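From: Pauline Stockdale
To: garment-care list
Date: August 30, 2018
Subject: Re: Folding printed tees for flat storage

On the Midmont order, you wrote:

> We have 485 printed T-shirts to fold and bag before they go out, and the
> first batch came back with a hard crease straight through the front
> graphic. We fold in half lengthwise, sleeves together, then in half
> twice. It's quick, but the fold lands on the print every time. Is there
> a method that keeps the print flat without using a board? The Nedov
> board we have is too narrow for the larger sizes. Also, does it matter
> whether the shirt starts face up or face down?

The lengthwise half fold is the cause. It puts the first crease on the center line of the shirt, and a chest print sits on the center line. The two folds after that press the crease down under several layers. If the bagged shirts are then stacked in a carton, the ones at the bottom carry the full load on that line for as long as they are stored.

Two methods keep the center panel flat.

Method A, face down. Lay the shirt print side down, neck away from you. Fold each side in toward the center so that the outer edges meet or slightly overlap at the back. Turn the sleeves back on themselves so they stay inside the width of the panel. Bring the hem up to just short of the collar, then turn the shirt over. The vertical folds fall outside the print provided the print is narrower than the finished panel. Measure the print first. The cross fold is the one to watch: on a tall graphic it will still run through the lower part, and in that case fold the hem up by a third and then again by a third, and check where each line lands before pressing.

Method B, face up. This one suits people who want to see the print while they work. Lay the shirt face up, neck away from you, and smooth from the collar down. Work the hem first and the sides second. The lower corners tend to lift and wrinkle when only one of them is held, so take both before moving any fabric. Tuck the sides under instead of over. It is slower than A, and I would only use it on small runs.

A state partway through a face-up fold, with the hem still uneven: 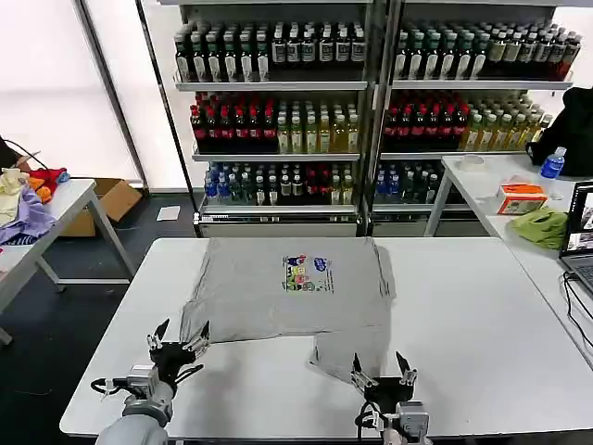
Gray tee, face up, neck at far side. Lower hem partly folded, left part of bottom edge lifted and creased.

With the hem at that stage, I would open the bottom edge out again and flatten the left part before making another fold. A crease left in at this point ends up inside the finished bundle, where you can't reach it.

On the board: the Sastry one is wider than the Nedov and we have used it for the larger sizes — it does leave a slight edge mark on thin jersey if the shirts are packed tight. For 485 pieces I would go without and cut a card template to the finished width. Replace the card when the corners go soft. We did a run of 1,290 in March with card only, method A throughout, and had 2 returned for creasing. Both were from the bottom of an overfilled carton.

For bags, Dirkex flat sleeves are fine if you leave the flap unsealed until the air is out. Alternate the collar direction from one shirt to the next in the carton, otherwise the stack leans toward the thick end.

Can you post the print dimensions and the fabric weight? If the graphic is wider than the finished panel, neither method will clear it and you are looking at a wider bag.

Pauline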